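Homewares & Small Spaces > Kitchen and Dining
Topic: White table with a faint grain - how do you live with one?

teodora_k
Joined: February
Posted 18 Jul 2025

Hello all, long-time reader and very occasional poster. We've finally replaced the old drop-leaf that my aunt Sneha gave us when we moved in (she's been lovely about it, and it has gone to my cousin, so it's still in the family). The new table is white, with a very fine grain running through it that you really only notice when the light comes in low. I adore it. I also seem to spend half my life wiping it.

What I'm stuck on is what to leave out on it between meals. My husband would have nothing there at all, and I find that a bit cold, like a waiting room. I grew up in a house where there was always a dish of something in the middle and somebody's cup beside it, and you sat down because of it. So I've been putting out my square dish, the teal one with the dark rim, and moving it about the table like a chess piece to see where it looks at home.
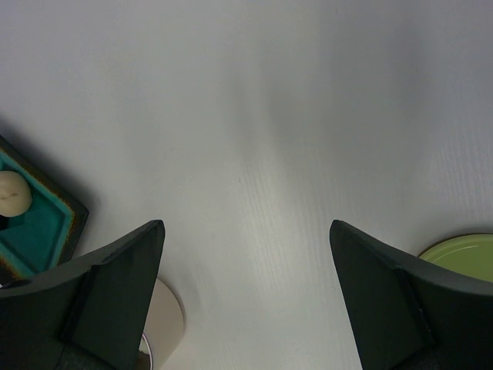 It's the colour I keep coming back to. The green goes a sort of orangey brown where it meets the rim, and against all that white it looks much richer than it ever did on the old timber, where it just sank into the background. But then I wonder if one dark thing on a pale table looks a bit lonely, and whether I need a second piece in the same family or a runner to settle it. I did look at a linen one from Ornance, but it was $442 and I had to go and have a little sit down.

Any thoughts welcome, and cleaning tips too please!

negi_naveen
Oh, I like that dish. I'd leave it by itself. We have a white table too and every runner we've tried ends up rucked to one end with crumbs underneath it. A dish you can pick up with one hand and wipe under. I'd keep it well off centre, near the end where you sit the least, and then it doesn't have to be shifted every time someone wants to lay out the newspaper or do their homework.

lodhi_lane
Going to disagree with Naveen, sorry mate. One dark square on a big pale surface always looks to me as though it's been left there by mistake. I'd put two things together, something flat and something round, and go cream or beige for the second so it isn't fighting with the teal. A plain cup would do it. And please don't spend $442 on a runner, you could reupholster a chair for that.

teodora_k
Funny you should say cream, most of my cups are that sort of colour. I'd been putting them away in the cupboard to be tidy!

vikas.p
I'm with your husband, I'm afraid. Clear table, dish on the sideboard, bring it over when there's something in it. My worry would be the underside. Glazed pieces can have a rough foot, and it only takes one good shove across the table to leave a scratch that you'll see every breakfast for years. Run your thumb around the bottom of it, and if it feels at all gritty, stick on some little felt pads.

For cleaning I use warm water with a drop of dish soap, well wrung out, wiping along the grain and then drying with an old tea towel. I was talked into a bottle of Ronalex once and it left ours streaky, though that may well have been me being heavy-handed with it.

negi_naveen
Seconding the felt pads. Get the stitched ones if you can, the stick-on kind creep.

teodora_k
Thumb test done, and it's a bit gritty on one corner, so thank you Vikas! Pads are on the shopping list. I'm going to try it off centre with a cup for company for a week or so, and my husband has been promised a clear table for the week after that.

lodhi_lane
Let us know who wins. And if you do want a runner later on, a tea towel folded in 3 lengthways does very nicely.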